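Learning from Demonstration, Unit 4
Handout: Gathering examples in simulation

Bring this to the lab session. Last year's version lived in three places and disagreed with itself in two of them, so please recycle any older copy you find in the Mimanville shared folder.

Where we are

Unit 3 ended with a policy that could copy a motion it had seen and fell apart on anything else. The usual cure is more examples. The word "more" does a lot of damage in that sentence. A policy trained on a thousand copies of the same easy lift knows one thing, and knows it with great confidence.

In this unit you will gather your own set in the Azar simulator. Each pair records 30 demonstrations of the carrier task: reach for the carrier, take hold of the handle, lift, set it down. Of these, 22 go into training and the rest stay untouched until you evaluate. Untouched means untouched. Looking at the held-out runs to see what went wrong and then training again is a time-honored way of getting a lovely number and learning nothing.

What counts as one example

One example is a full attempt, from reset to the moment you press stop. It contains the rendered views, the joint positions, the commands you sent, and a success label. The label is yours to give. Azar will offer one of its own, based on the height of the carrier at the end of the run, and it will cheerfully approve a carrier that has been flung upward.

Record the commands and the measured positions separately. They are different quantities, and the gap between them is where the contact forces show up. Several groups in the past have saved one of the two under both names.

Views

The default overview camera is pleasant for people, and you will be tempted to use nothing else. Add a near view. At close range the object fills most of the picture, context gets scarce, and small changes in pose turn into large changes in pixels. Your network has to cope with that, and it helps if you have looked at it first.

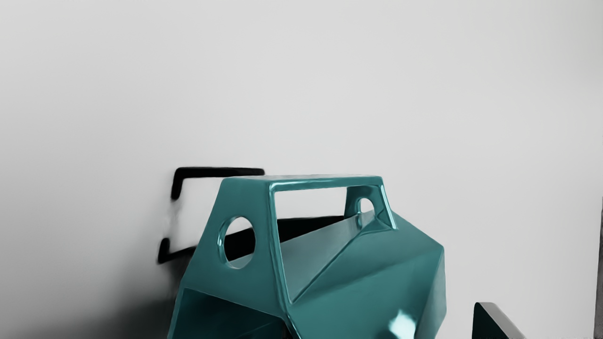

Fig. 4.1. Near view of the carrier in simulation, with the black wall fixture behind it.

Take a minute over Fig. 4.1 before you write any code. The surface is glossy, so the highlights are part of what the network sees. A highlight depends on the light and the viewpoint as well as the object, and a network that treats a patch of glare as a landmark will follow it anywhere. Notice too that you can see straight through the handle opening to the dark surface behind. A crop centered on the handle is partly a crop of something else. Finally, the carrier runs out of the bottom of the view, so any method that assumes a complete outline is in trouble already.

Varying things on purpose

Change the starting position of the carrier for every run. Change the lighting every few runs, and write down when you did. Leave the shape of the carrier alone until the second assignment - we want to know which change broke your policy, and it is hard to interrogate several suspects at once.

Do not leave all the variation to the random number generator. Uniform sampling over the floor area gives you plenty of positions in the comfortable middle and very few where the arm has to reach awkwardly. Place at least 16 of your starts by hand, and put some of them where you would rather not.

Failures

Keep them. A failed attempt with an honest label is worth having, even if we train only on the successes this week. Mark a run as discarded only if the recording itself is damaged (missing views, frozen clock, someone leaned on the space bar). "It looked clumsy" is a description of most demonstrations and is not grounds for removal.

If you miss the handle and recover, let the run continue. Recoveries are the most useful thing in the set. Perfect demonstrators produce policies that have never seen a mistake and so have no opinion on what to do after one.

Practical matters

Work in pairs, one driving and one keeping the log, and swap after every 2 runs. Tired drivers get repetitive, and the policy will learn your fatigue quite faithfully.

Save files in the Flunesov format, one file per run. The older Drillance exporter still appears in the menu. It drops the last second of each run, typically the part where the carrier is put down. Leave it be.

To hand in

Your recordings, the log, and one page on what your set does not cover. The page is graded more heavily than the recordings. "We believe our data is diverse" will be returned for further thought.

Reading for next time: course notes, chapter 5, up to the section on action chunking. The exercises at the end of the chapter are optional, and the second one has a sign error that we keep meaning to fix.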